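The Henchmen Have Names Now

I have been running the same superhero campaign for long enough that my players have stopped asking when it ends. It takes place in Jodham, a port city I made up on the back of a pizza menu, and for most of its life Jodham had one serious problem: the people who worked for the bad guys were wallpaper. They came through the door, they got punched, they fell down. I'd roll a fistful of dice, somebody would say something heroic, and we'd move on to the villain, who was the one I'd spent all week writing.

Then in September one of my players knocked a goon through a bakery window and asked me what the guy's name was.

I panicked and said Pringle. (I was eating from the can at the time.) And that was it, the whole campaign turned on that one stupid answer. Pringle had a bad knee. Pringle had taken the job at the Valtley Street warehouse because it paid weekly. By the end of the night the heroes had bought him a sandwich and he'd told them which truck to follow, and I had thrown away two pages of notes about a laser grid.

So now I do henchmen properly, or at least I do them a lot more than I used to, and I want to talk you into it.

Start with what they get paid. I know, I know, it's a game about people who can fly. But money tells you so much! My main villain outfit is called Evau, and on paper it's a shipping company. Evau pays its street-level people 2,000 a month and its drivers 3,000, and the second I wrote those two numbers down I knew there was a fight brewing between the drivers and everybody else. I never had to plan it. My players overheard two guards griping through an air vent and spent an entire session making it worse.

Next, give the crew one thing they're good at. A lot of published adventures hand you thugs with a bit of brawling and a pistol, and that's fine for a hallway. My Valtley Street crew are movers. They can get a piano down a fire escape in four minutes. In a fight that means straps, dollies and a very good sense of what's about to tip over, and my strongest hero, who can bench a bus, got pinned under a refrigerated container by three people with no powers at all. She was furious. She still brings it up.

You don't need much on paper. I keep an index card per crew with a name or two, a grievance, the thing they're good at and the point at which they quit. That last one matters most to me now. Old me had henchmen fight until they were unconscious, every single time, and it made the fights long and kind of grim. Now the card might say they run when the lights go out, or when the boss leaves, or when somebody uses the word prison. Morale rules are as old as the hobby and I had skipped that chapter in every game I ever bought.

The players changed too, and that surprised me. They hold back. They talk first, sometimes for way too long — one hostage scene ran past midnight and I had work in the morning. Our speedster keeps a list of every goon they've talked into another line of work and checks in on them between missions. One of them drives the 441 bus now, which goes right past the hideout, so of course he's become the team's best source of gossip.

There's a catch, and I should be fair about it. If every mugger has a sick aunt, your table gets tired. Some nights people just want to throw a robot into a lake! I keep a supply of faceless stuff for exactly that: drones, clay soldiers, an ooze that Evau swears was shipped in error. When those show up everybody knows they can cut loose, and the mood goes up like a balloon.

I also had to learn to let go of my villain a little. Once the staff are people, the boss looks worse for how he treats them, and mine looks terrible. He docked a month's wages over a scuffed jet pack. My group hates him more for that than for the earthquake machine, and the earthquake machine took me ages.

We play again on 20th October. The movers are on strike, the drivers aren't, and there's a submarine coming in that somebody has to unload. I have the card for the sub crew half done. I've got the grievance and the quitting point, and I'm stuck on names, so I may have to go and see what's in the snack cupboard.
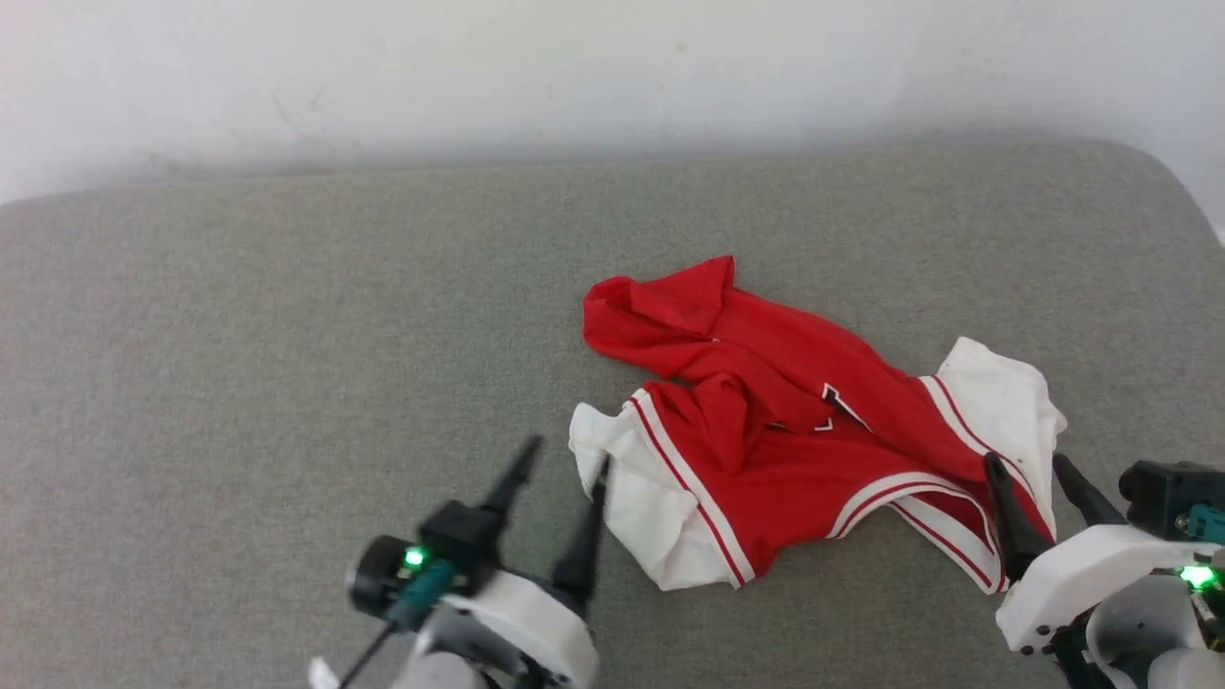
Red and white top on a gray seat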